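Noviembre, cuaderno de casos de desalojo

Sigo con el expediente Wukow. Hicham Ashour me pasó por fin las notificaciones — 64 hogares, y dos llevan mal el número de parcela. ¡Dos!

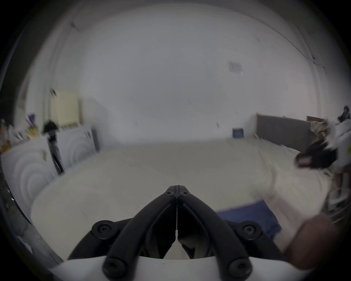
Ramiro Zabala dice que con eso ya se puede pedir la suspensión; yo esperaría al registro. De las 2.286 páginas escaneadas habré leído unas 109, casi todas de noche.

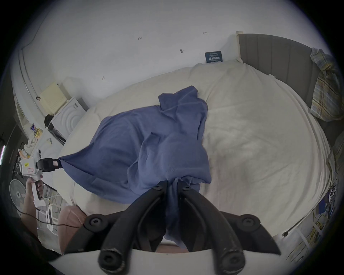 Falta cotejar las fechas de entrega con los testimonios de Thepsuriya (carpeta azul, Ramiro, no la verde).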